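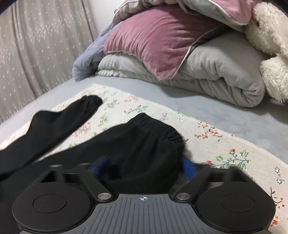

Wrist view, fingers closing on the gathered cuff, black pants on the floral mat.

Grasp width signal useless on dark knit - what are you using?

tgondal
Posting one still from the set I am fighting with. I train a pants folding policy on handheld gripper demos, wrist camera only. Finger width comes from tracking the blue fingertips in the image. On light fabric that works. On black knit the tips get partly covered by the cloth, the blobs smear with motion, and the width estimate jumps between closed and half open within a few samples. The policy then learns to chatter at the cuff. Currently on the Zemero loader, 3 frame history, action chunks at the default length.

mlemieux
What is the tracker doing when one blob drops below the area threshold? If it falls back to the last value you should get a flat line, and chatter would point somewhere else.

tgondal
It fits whatever is left. So with one tip mostly covered, the centroid moves toward the visible part and the width reads high.

mlemieux
Then that is the bug. Use the inner edge of each blob, mark the sample invalid if either area is under threshold, and interpolate over the gap offline. You have the whole demo, so there is no reason to run a causal filter on training data.

nbutt_
Disagree on interpolating. The closing moment is exactly where the tips get covered, so you end up inventing a smooth ramp for the part of the trajectory that matters most. I went through 3554 episodes in Sarell last April and the interpolated closes were visibly late against the fabric motion. I mask the loss on those samples and leave the label out.

mlemieux
Masking leaves the policy with no close label at all on dark items. It will hover.

nbutt_
Mine did not hover. It had light items to learn the close from.

JDelaunay
Depends on the mix. With some 1000 demos and mostly dark clothes I would not mask. Has anyone checked exposure? In that still the pants are soft from motion and the blue tips are blurred too. Shorter exposure might get you a usable edge before any of this.

tgondal
Exposure was auto. I can lock it for new demos but not for the existing ones.

maelle_b
Two things to try on the old data. Gate by hue before area, since black cloth has little saturation and should not compete with the blue. The sheet and the blanket might, so crop to a band between the arms. Then compare your width against a finger encoder on a few new demos and fit the lag. The Prasia scripts have a cross-correlation tool for it.

tgondal
No encoder on this unit. The crop is easy, running it now.

tgondal
Crop plus inner edge removed most of the jumps. The invalid runs are short except at the cuffs. I will train 2 versions, one interpolated and one masked, same seed, and post the width plots.

nbutt_
Post the close timing as well. The width plot alone will make interpolation look good.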